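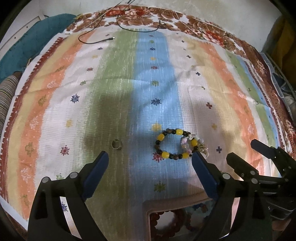
Pin-yu Chou 回复:
先别急着拆硬件呀。你说机械臂在不该闭合的时候闭合了,我第一反应还是数据这边,左右两只手的开合量是不是对调了?我们四月升级 Allska 之后吃过一模一样的亏,查了好久,换了两根线,最后发现问题在配置文件里,气得我那天晚饭多吃了一碗。

楼主 软糖夹子 发表于 2019年6月10日
谢谢谢谢,这么快就有人理我!我把经过再讲细一点,昨晚发帖太困了,写得颠三倒四。
我们用手持夹爪录双手整理首饰的动作,训练完放到 Tiststead 那边的双臂台子上跑。前面都挺好,到了分拣手串这一步,右臂本来应该张着等,结果左臂刚靠近,右臂就合上了,夹住弹力绳往后扯,绳子断了,珠子滚了一地(我现在走路还会踩到)。同事正好伸手去扶托盘,指尖被蹭了一下,没破皮,可是真的吓人。他按了急停,机械臂又往里收了一小段才停住。
手串这个活儿本来就两只手离得近,一只提着,另一只在旁边捏小东西,像这样:
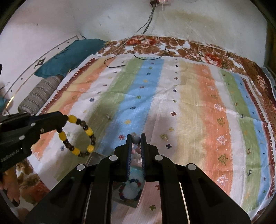 问题一:左右到底有没有对调

阿澈在装机:
我不太同意楼上 Pin-yu 的判断。如果整批都对调,前面那些步骤不可能跑得顺,早该撞了。我更怀疑时间戳。夹爪开合和画面差个大约200毫秒,平时看不出来,碰到软的、会弹的东西就全露馅了。楼主有空把开合曲线和画面叠在一起看看嘛,不难的。

Pin-yu Chou:
前面步骤顺,也可能只是因为前面的动作左右对称呀,两只手一起张、一起合,换不换都一样。分拣手串恰恰不对称。不过你说的时间戳我也投一票,两个毛病一起来的时候最折磨人了。

软糖夹子:
你们俩说得我都想点头……刚才趁午休写了个小脚本,1,179段录制全过了一遍,有666段左右通道是反的!全部是升级之后录的,升级之前的没事。时间戳的偏移我还没来得及看,晚点补上。
再放一张堆在一起的,大家感受一下为什么左右一反就要命:

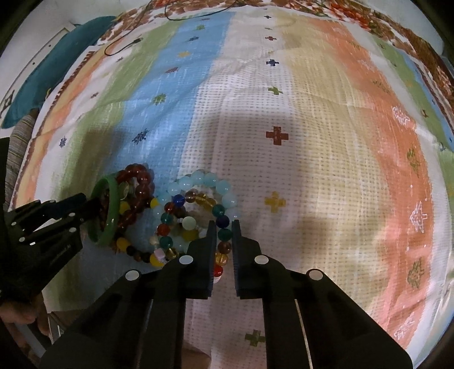 绿镯子和几串珠子堆成一堆,左边那只夹爪的尖端伸进了镯圈。

Nahom Abera:
我插一句,可能有点扫兴。通道反了是原因,修好当然高兴,但我更在意的是按了急停以后还在动。数据再错,安全回路也不该跟着错。你们的急停是切动力,还是只给控制器发一条停止指令?我在 Drerby 调台子的时候见过后一种,软件一卡,指令就排在队伍后面慢慢等,人在旁边干着急。这一条没查清楚之前,我真心劝你们不要再上电。

阿澈在装机:
有点过了吧,又没受伤,速度也限着的,收一小段很可能是减速过程。全停掉的话人家进度怎么办。

Nahom Abera:
减速过程也得有个数,手册上写多少,实测多少,对得上再说。手指头比进度贵,哈哈,我年纪大了爱唠叨,别嫌烦。

软糖夹子:
不嫌不嫌,我站 Nahom 这边。下午去看了接线,急停果然只接在软件那一路!台子是从 Gill 搬过来的时候重新接的,当时谁接的已经说不清了。已经断电挂牌,等电气的同事过来改。
数据这边也不打算硬修,准备补录一批,手串照样挨着镯子放,故意留着那种压来压去的样子,太整齐的反而学不到东西:

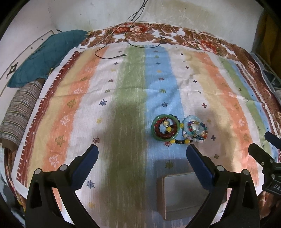

补录和复机的步骤(大家帮我挑挑错)

1. 急停改成直接切动力,改完空载连按10次,每次都记下停住用了多久。
2. 每次开录之前,先只动左手开合一下,再只动右手开合一下,看屏幕上是哪条曲线在动。
3. 反掉的那666段先单独放一个目录,不删,也不混进训练。
4. 叠曲线,查时间戳,阿澈说的那个偏移到底有没有。
5. 第一次复跑用不值钱的旧手串,人站在围栏外面,托盘歪了也不许伸手。

Pin-yu Chou:
第2条建议把画面一起录进去,以后翻旧数据一眼就能对上左右。我们当时只在本子上打勾,后来本子找不到了……

阿澈在装机:
好吧,急停那条我收回,没想到是这么接的。时间戳我还是坚持啊,查完记得回来说一声。

Nahom Abera:
第1条再加一个带负载的,低速就行。空载停得快不代表夹着东西也停得快。

软糖夹子:
都加上了!电气同事说明天上午到,曲线我今晚叠,叠完贴上来。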